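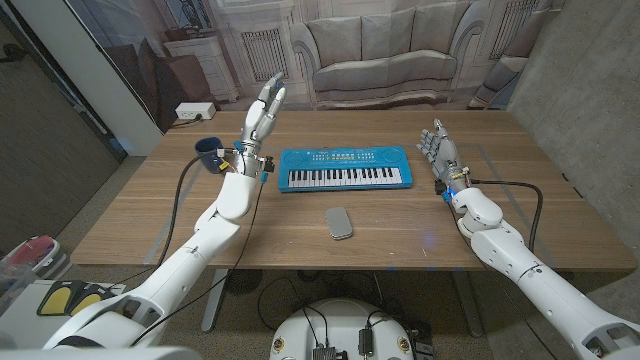 The gauge at Vedport read 227 at six in the morning, and Rima Kassab wrote the figure in the log in blue ink. The previous keeper had used blue. The column was headed Level, with no unit. She had asked the harbour office about the unit in December and been told it was the usual one.

At seven she read it again. 227. The tide had gone out by then. She could see the mud and the lower rungs of the ladder, and a gull standing where there should have been water.

She telephoned Lama Bataineh at Grondine, eight kilometres up the coast.

"What have you got?"

"Falling," said Lama. "Normal. Why?"

"Mine's stuck."

"Tap the glass."

Rima tapped the glass. The needle did not move. She unscrewed the cover, checked the float wire for slack and found none. The wire was taut and ran straight down the stilling well. She shone the torch after it. The well was full to the colour change in the concrete, and the surface was perfectly still.

She went outside and looked at the mud, then came back in and looked at the well. The inlet pipe connecting the two was open. She had cleared it of weed herself.

Procedure for a disputed reading was set out on page 6 of the manual. The keeper was to record the instrument value, initial it, and note any discrepancy under Remarks. The Remarks column was four centimetres wide.

She wrote 227, then RK. Under Remarks she wrote: Sea absent. Well unaffected.

At eight the wire began to pull.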